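Notebook, April, Thursday, started 7 a.m. with bad coffee

Back on the Villa stone. For anyone opening this book in the middle: it is the upright granite for the old man's plot at Palacios, two names, one set of dates still open on the right-hand side. His widow wants her half lettered now, minus the last date, so that she can check the spelling while she is in a position to complain. I like her already.

Layout first. The family sent the wording on the back of a feed bill, and it came to four lines more than the stone has room for. It listed the cattle breed, the lodge, both churches (they switched over a parking matter) and the sentence "He never once paid full price." Tullio Villa, the son, wants that last one kept. His mother wants it gone. I have drawn it both ways and am staying out of it.

Drawing A: surname across the top in the wide roman, first names below, dates, then the sentence in small italic. Drawing B: same, with a plain sprig of wheat where the sentence was. B looks better. A sounds more like the man, from what I hear.

Spacing notes, mostly for Joris, who will be cutting if I am still at the dentist on his next shift:

The double L in VILLA opens up a hole you could drive a truck through. I pulled the A in under the arm of the second L and it is still gappy. Don't fix it by squeezing the V and I, I tried, it looks like they are sharing a bus seat. Leave the rest loose and let the whole name breathe.

The dash between the dates is short on purpose. On the widow's side it gets cut now, with blank polished stone after it. Fitriani thinks a dash with nothing behind it looks like a held breath and would leave it off until the end. I asked the widow. She said put it on, she's paying for it.

Ran a test on the offcut from the Jetitz job. Same granite on paper, different granite in person. The gray is warmer and it chips at the serifs if the chisel is anything but fresh. Resharpened, went again, better. The stencil cut on the right half of the offcut came out clean but dead flat, like a label on a filing cabinet. Fine for dates. For the names I want hand finishing, and I have told Ada to quote it that way and she has told me what she thinks of my hourly rate.

10:30. Phone call from Fulvio Testa at the cemetery office. Maximum width at Palacios is now 600 mm for a single foundation, and ours is a shade over. He says the rule has always been there. I have set 11 stones in that section and I have never heard of it, and at least two of them are wider than he is. He is sending me the rule on paper. Until I see it, nobody touches the sides of this stone.

If we do have to trim, it comes off the left, where there is a pale streak the widow doesn't care for anyway. Redraw everything centered after the trim, not before. See the Ploleck stone, two books back, for what happens otherwise. The family was very kind. I still drive the long way around that cemetery.

Noon. Ate lunch reading obituaries, an occupational habit. The local paper ran the Villa notice again with the corrections. First time around they had him preceded in death by his wife, who phoned them. The new one has her alive, gets the grandchildren right, and gives the farm its proper name. I am copying all spellings from the family's handwritten sheet regardless. A newspaper can run a correction. I need a new stone.

Worth writing down: the middle name is Hunivero, an old family name, with one N. I have now seen it with two N's in the first notice, with a Y on the church bulletin, and correct only on the sheet and the baptism record Tullio brought in. Ada has the copy in the folder. Check the stencil against that, letter by letter, backward, out loud. Yes, you will feel stupid. Joris has a good voice for it.

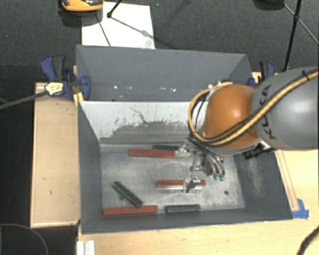

Can the widow's closing date be cut later without taking the stone out of the ground?

We do it on site, with a small stencil and a hand chisel, and it takes a morning if the weather behaves. The new figures will look brighter than the old ones for a few winters.

I put that in the letter to her in nearly those words, then took out "if the weather behaves" and then put it back. She farmed all her life, she can take a remark about weather.

3 p.m. Rule arrived from Fulvio. It says 600 mm for flush markers. Ours is an upright. Called him. Long silence, sound of pages. He will "look into the intent of it." I said I would look into the intent of my invoice. We are on good terms, it only sounds like this.

So for now: no trimming, drawing centered on the full width, stone stays on the bench with the blanket over it.

Left to do:
Tracing of both drawings to Mrs. Villa, full size, so she can tape them to a door and look at them from across the room.
Signature on the spelling from her and from Tullio, separately.
Order wedges. We are down to 11 and half of those are the warped ones.
Find the good small chisel. Joris, look in your apron.

4:40. Mrs. Villa rang before I had mailed a thing. She has slept on it, she says, at lunch. Keep the sentence, lose the wheat, and could it read "He seldom paid full price," as there was once a tractor. Redrawing line five. "Seldom" is a letter and a half wider than "never once" in my head and narrower on paper, so the italic can go up a size.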